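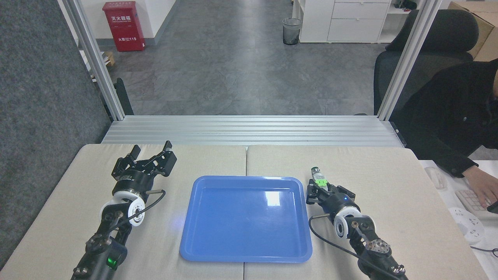

4. First set-up of the Narell water filter jug

Please read this section completely before you fill the jug for the first time. The steps are the same for the Narell and for the smaller Nimri. Only the cartridge is different.

4.1 Preparing the cartridge

1. Wash your hands. Take the cartridge out of the foil bag and remove the paper seal from the bottom.
2. Put the cartridge in a bowl of cold tap water and leave it there for 19 minutes. Small air bubbles will come up. This is normal.
3. Shake the cartridge gently under water until no more bubbles come.
4. Press the cartridge into the funnel until you hear a click.

Caution: Do not use warm water. Water above 45 °C damages the filter material, and the cartridge must then be replaced.

Note: Order number for the replacement cartridge is 1327. Cartridges from the older Sirnlow jug do fit into the funnel, but they do not seal – please do not use them.

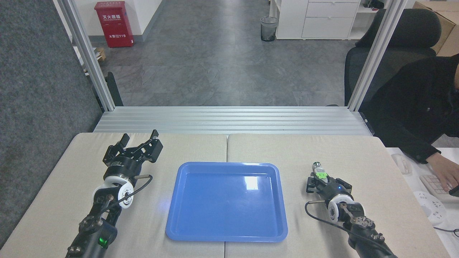

4.2 First filling

5. Fill the funnel with cold water up to the line and let it run through. Pour this water away, or give it to your plants. Repeat one time.
6. Fill again. This water is ready for drinking.

In the first two fillings the water may look a little gray. It is fine dust from the carbon and it is not harmful.

4.3 Setting the reminder

Hold the button on the lid for 6 seconds until all bars are shown. Each week one bar goes away. When the last bar blinks, change the cartridge. If you press too short, the display only wakes up and the old count continues.

Caution: Do not put the lid in the dishwasher. The jug and the funnel may be washed in the upper basket, without the cartridge.

Note: If you go away for longer than some days, empty the jug and keep the cartridge in a closed bag in the refrigerator. After you return, repeat steps 2 to 5. For very hard water, see the Plerklow water table in section 7.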